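数据表最后整理：2025-05-11。旧版中的「杂物」一类已经拆开，升级前请先看文末的变更记录。

# Bastomus 桌面物品与收拾记录

这个目录存放 Cadencombe 活动室绿色台面的物品名录、摆放记录和收拾记录。内容以零食、包装、杯子、容器、垫板、抹布这类小东西为主。每一行写的是一件物品在某次摆放或收拾时的名称、位置和状态。

记录由 Agathe Lecomte 和 Bastien Charpentier 整理，名称的中文写法由 Bernadette Leclerc 统一。早先的纸质清单放在 Makis 文件架上，已经全部录入，纸本仍然保留。

适合用来做的事：

- 查某件物品的规范叫法和别名
- 对照一次摆放应有哪些东西
- 比较不同收拾顺序下，物品最后放在哪里
- 练习写简短、前后一致的物品描述

不适合用来查的内容包括零食的配料、保质期、热量和价格，这些都没有记。

## 目录结构

```
bastomus/
 README.md
 items.csv 物品名录
 layout.csv 摆放记录
 tidy.csv 收拾记录
 terms.csv 状态词与位置词
```

数据文件一共 4 个，编码为 UTF-8，逗号分隔，首行是字段名。空值就留空，不写「无」，也不写短横线。`notes` 里出现逗号时整格加英文双引号。

`items.csv` 有 76 个条目，每个条目对应一种叫法确定的物品。`layout.csv` 和 `tidy.csv` 合起来超过 2,000 行。两张表都用 `item_id` 指回名录，名录里没有的编号不能出现在记录里。

## 台面和周边

台面为绿色，四周有木边。记录里把绿色部分写作「台面」，木质部分写作「木边」，两者不混用。物品压在木边上时，位置写「压边」，哪怕它大部分还在绿色部分上。

台面上另有两块可以移动的底面，各自算一件物品：

- **砧板**：深红色，长方形，圆角
- **方垫**：深蓝色，正方形

放在砧板上的东西，位置写「砧板上」，再补左半或右半。放在方垫上的东西同理，可以补角的方位，例如「方垫上，左上」。如果砧板或方垫本身被挪动，先给它单独写一行，再写上面的东西。

方位一律以站在台面近侧的人看过去为准。「远」是离人较远的一边，「近」是离人较近的一边，「左」「右」按人的左右手算。旧记录中有「里」「外」「上头」「下头」的写法，已经换成远近，原文保留在 `notes`。

## 物品

### 零食和包装

零食与包装分开记。一袋没有打开的零食是一件物品，名称用「零食袋」。从袋里拿出来单独放着的条状零食叫「零食棒」，另给编号。吃完后剩下的袋子改记为「空袋」，编号不变，状态变。

零食袋的颜色写主要颜色，最多两个，多的写进备注。袋面有金属光泽时备注「箔面」。箔面的袋子换个角度看会发银或者发褐，不要因此新开一个条目，颜色仍按名录里的写。

零食袋最容易写错的是外形。我们只用以下几个词：

- **平**：袋面展开，没有明显折痕
- **折**：有清楚的对折或多折
- **皱**：表面有许多细碎折痕
- **团**：整个揉在一起，看不出原来的边

折和皱可以同时出现，写作「折/皱」。团不与别的词同用。

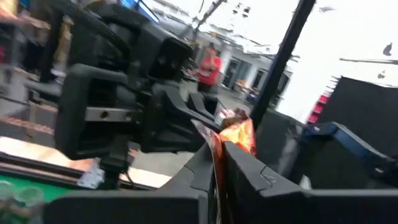
*橙红色零食袋，箔面，折/皱；左下为绿色台面一角与透明塑料杯。*

空袋和未开的袋子光看外形有时分不出来。录入的人如果没有亲手拿过，`content` 一格留空，不要按鼓瘪来猜。旧表里有一批按外形猜出来的「空」，Bastien 已经把其中没有依据的清掉了，清掉的行在备注里有「内容待查」。

零食棒的记法简单些。颜色写「橙褐」，形状写「细条」，方向写「横」「竖」或「斜」。断成几截时每截写一行，共用一个编号，`part` 从甲开始往后排。碎屑不编号，写在所在底面的备注里。

### 杯子

透明塑料杯在名录里只占一个条目，因为单个杯子之间没有可以稳定区分的记号。同一次摆放里出现多个时，用 `part` 分开，按从左到右的次序写甲、乙。下一次摆放重新排，不能拿上次的甲去对这次的甲。

杯子的状态词：

- **立**：杯口朝上
- **扣**：杯口朝下
- **倒**：侧躺
- **套**：一个套在另一个里

看不清杯口方向就留空。杯里装着东西时，里面的东西照常写自己的一行，位置写「杯内」加上杯子的 `part`。

透明杯放在绿色台面上会带一点绿，颜色仍写「透明」。Bernadette 在早期记录里见过「浅绿杯」「白绿杯」和「淡色杯」三种写法，现在都收作别名，搜索时能搜到，新记录不要再用。

### 容器

红色容器，带半透明的部分，名录名就是「红容器」。它没有更具体的名称。录入者曾把它叫成罐、盒、瓶和调料壶，这几个叫法都在别名栏里。大家对它的用途意见不一，所以名录的 `use` 一格空着。

红容器与透明杯经常放在台面中段，前后挨着。两者相邻时，在 `near` 里互相写对方的编号。只写一头的记录，检查时会提示。

Bouvier 收纳盒是活动室自己的收纳用品，放在架子上，不算台面物品。东西收进收纳盒后，位置写「盒」，不再写方位。盒里怎么分格由当天收拾的人决定，表里不记。

### 小方块

红色，边缘圆润，个头小。名称「红方块」，不要写成骰子、积木或者橡皮。它有时单独放在方垫上，有时和别的小件放在一起。与红容器同色，口头交代时只说「红的那个」很容易拿错，所以备注里也要写全名。

### 布

布的条目有好几种，最常出现的是白色带浅灰格纹的一块，名录名「格布」。

布的状态词和零食袋分开，写法如下：

- **铺**：摊开，四角可辨
- **叠**：折成规则的形状
- **堆**：松散地皱在一处
- **搭**：一部分挂在别的东西上

「堆」不是差评，只是形状。早期有人把堆着的布一律记成「脏」，那些行的 `state` 已改回「堆」，脏不脏要另外有依据才写。湿布、干布也一样，摸过才写，没有摸过就空着。

格布的灰格很淡，揉起来以后常看不出花纹。没看到格子时可以先写「白布」，核对以后再改成「格布」。`terms.csv` 里「白布」标为暂用名。

### 标签和小纸片

白色小方片在表里叫「白签」。它平放在台面上时算一件物品，要写位置。贴在别的东西上的标签不算，写在那件东西的备注里。

白签很轻，擦台面时会跟着布走。收拾记录里有不少白签在前一行还在台面近侧，后一行位置就空了，这类情况保留原样，没有补位置。

### 灰绿色小件

名录末尾有几件只登记了颜色和大概尺寸的东西，「灰绿小件」是其中之一。登记时没有得到一致的名称。遇到它请沿用这个名字，只在备注里写自己的判断，例如「像夹子」「像笔帽」。同一件东西有了可靠的名称以后再统一改。

## 字段

`layout.csv` 共有 12 个字段：

| 字段 | 含义 | 写法 |
|---|---|---|
| `set_id` | 摆放编号 | 同一次摆放的所有行相同 |
| `item_id` | 物品编号 | 必须在名录里 |
| `part` | 分件 | 甲、乙，单件留空 |
| `base` | 底面 | 台面、砧板、方垫、木边 |
| `side` | 左右 | 左、中、右 |
| `depth` | 远近 | 远、中、近 |
| `state` | 状态 | 取自 `terms.csv` |
| `turn` | 方向 | 横、竖、斜，圆形物品留空 |
| `content` | 内容 | 有、空、留空 |
| `near` | 相邻物品 | 物品编号，多个用分号 |
| `hidden` | 遮挡 | 露、半、藏 |
| `notes` | 备注 | 自由文字，尽量短 |

`hidden` 指从近侧看过去能看到多少。大部分看得见写「露」，被挡去一块写「半」，只凭别的记录知道它在那里写「藏」。写「藏」时备注里要说明依据来自哪一行。

`tidy.csv` 在这些字段之外多出先后次序和去处，去掉 `near` 与 `turn`。去处只能写「盒」「架」「洗」「丢」「留」。零食袋去处写「丢」时，`content` 必须是「空」，否则检查不通过。

下面是几行摆放记录的写法：

```
set_id,item_id,part,base,side,depth,state,turn,content,near,hidden,notes
K,board,,台面,左,远,平,横,,,露,
K,stick,,砧板,左,远,,斜,,board,露,右半
K,bluepad,,台面,左,近,平,,,,露,
K,redcube,,方垫,左,近,,,,bluepad,露,左上
K,cloth_grid,,台面,中,近,堆,,,,露,
K,redbox,,台面,中,中,,,,cup,露,内容未查
K,cup,,台面,中,中,,,,redbox,半,在红容器后
```

## 摆放怎么记

先写底面，再写底面上的东西，最后写直接放在台面上的。顺序不影响检查，只是按这个顺序写的表容易对。
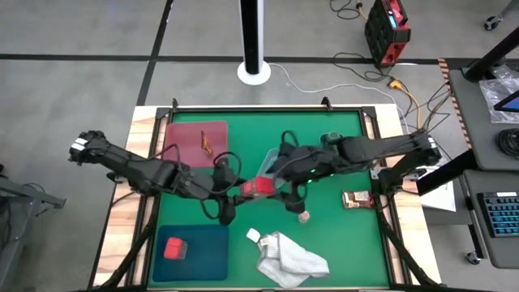
左右和远近都只有三档，不量尺寸。落在两档之间的东西归到它大半所在的那一档，实在分不出来就归「中」。Mogens Þórarinsdóttir 试过用更细的格子，同一次摆放由两个人分别记，边界上的物品总有几件对不上，后来又改回现在的写法。细格子版本没有放进这个目录。

同一件物品在两处底面上各占一部分时，底面写承重的那一处，备注写另一处。例如零食棒一头搁在砧板上、一头落到台面，底面写「砧板」，备注写「一头落台面」。

互相叠放的东西，上面一件在 `near` 里写下面一件，底面也写到最直接的那一层。若下面是杯子或红容器，底面仍按台面写，备注加「叠在杯上」或「叠在容器上」。名录里没有把杯子当作底面的打算。

一次摆放记到一半，有人动了东西，已经写好的行不改。另开一个摆放编号，从头写。半份记录也留着，`notes` 首行写「未记完」。

## 收拾的常用顺序

活动室通行的顺序如下。收拾记录不要求照它做，做成什么样就记什么样。

1. 收还能吃的零食。单放的零食棒先从砧板上拿走，未开的袋子放进 Bouvier 收纳盒。
2. 丢空袋。箔面的袋子先压平再丢，团着的不必展开。
3. 拿走杯子。里面有东西的先倒掉。
4. 收小件：红方块、白签，还有灰绿小件。
5. 挪开红容器，放到架上。
6. 拿起砧板，碎屑抖进垃圾桶，砧板去洗。
7. 揭起方垫，看看下面有没有压住东西。
8. 用布擦台面，由远到近，再擦木边。
9. 布去洗，或者叠好放到架上。

Apolline Millet 习惯先擦一遍再收杯子，她的记录次序和上面差别较大，表里没有调整。需要把次序相近的记录放在一起比较时，可以按 `order_type` 筛选，「常」是上面的顺序，「擦先」是先擦后收，「散」是看不出固定次序。

布在同一次收拾里可能出现两行：一行是作为要收的物品，一行是作为擦拭工具。只在它被放下或者离开台面时写行，拿着擦的过程不写。

台面擦过以后仍有东西留在上面，去处写「留」。下一次摆放如果从留着的东西开始，摆放编号后面加 `r`，方便连着查。

## 命名约定

- 颜色在前，物品在后：红容器、红方块、格布是例外，沿用旧名。
- 不用品牌当名称。袋上印的字需要记时，写进备注。
- 不用人名当名称。「Agathe 的杯子」之类写法已经全部改掉。
- 不用大小作唯一区别。两件东西只差大小时，名录要补一个别的特征。
- 「垫」单独出现时有歧义。深蓝色的写「方垫」，绿色的部分写「台面」。
- 「板」单独出现时按砧板处理，录入后请改成全称。

别名可以随便加，只要不与另一件物品的正式名称相同。`items.csv` 的别名栏用分号隔开，先写常用的。

## 检查

提交前请自行核对这些地方：

- `item_id` 是否都能在名录里找到
- 同一摆放里，同一编号出现多次时有没有写 `part`
- 砧板上或方垫上有东西时，砧板或方垫自己有没有一行
- `near` 是否成对
- 状态词是否与物品类别相符，「堆」不能用于杯子，「扣」不能用于布
- 去处为「丢」的零食袋，`content` 是否为「空」

叠放关系目前不检查。碎屑也不检查。

表格软件有时会把 `set_id` 里纯数字的编号改掉，所以新编号一律用字母开头。旧编号不重排，读取时请按文本读。

## 已知问题

**透明杯漏记。** 放在红容器后面的杯子最常漏。核对纸本时补了一些，补上的行 `hidden` 写「半」或「藏」，备注写「补」。没有纸本的摆放无法补。

**零食袋与空袋混淆。** 如前所述，内容一格有大量空值。按「有」「空」统计之前请先排除空值，不要把空值当成「空」。这两个意思在中文里写出来太像，下一版可能把「空」换成「尽」。

**颜色受光线影响。** 深红的砧板有过「棕」「酒红」「暗红」的写法，方垫有过「黑」「藏青」。名录已统一，记录里的备注没有全部改过来。

**摆放并不随机。** 活动室的人有自己的习惯，砧板多在左侧远处，布多在近侧。拿这份记录去推断别处的人怎样放东西，结果会偏。

**白签去向不明。** 见前文。11 月那批里尤其多。

**灰绿小件没有名字。** 欢迎认得它的人来改。

## 新增一件物品

1. 在 `items.csv` 里搜正式名称和别名，确认没有登记过。
2. 取一个小写英文编号，词与词之间用下划线。
3. 写正式名称、主要颜色、形状和类别。
4. 材质只在确定时填写。看起来像塑料但没有确认的，留空。
5. 如果需要新的状态词，先加到 `terms.csv`，写清楚适用的类别。
6. 把这件物品所在的完整一次摆放也录进来，不要只加名录。

类别目前有零食、包装、杯具、容器、底面、布、小件和其他。「其他」请少用。旧版「杂物」里的东西已经分别归进容器、小件和其他，没有删条目。

需要合并两个条目时，保留较早的编号，另一个写进 `merged_into`，不要直接删行。旧记录仍会指向被合并的编号。

## 变更记录

**当前版**

- 拆掉「杂物」
- 「里」「外」换成「远」「近」
- 增加 `hidden`
- 「浅绿杯」等三种写法并入透明塑料杯
- 清理没有依据的 `content`

**上一版**

- 录完 Makis 文件架上的纸本
- 格布与白布分开，白布改为暂用名
- 零食棒从零食袋条目里分出来

**最早一版**

- 只有名录和一张摆放表，没有收拾记录

旧版文件不再附带。若手上有基于旧版的脚本，需要改的主要是 `depth` 的取值和类别名称，物品编号没有变。

## 使用与引用

记录可以在 Cadencombe 内部自由使用、改写和打印。对外转发时请连同这份 README 一起给，状态词离开说明很难看懂。引用写「Bastomus 桌面物品与收拾记录」即可，注明用的是哪一版。

名称和别名的修改交给 Bernadette Leclerc，摆放与收拾记录的改动交给 Agathe Lecomte 或 Bastien Charpentier。纸本要看原件的，请先问 Agathe，看完放回 Makis 文件架原来的那一格。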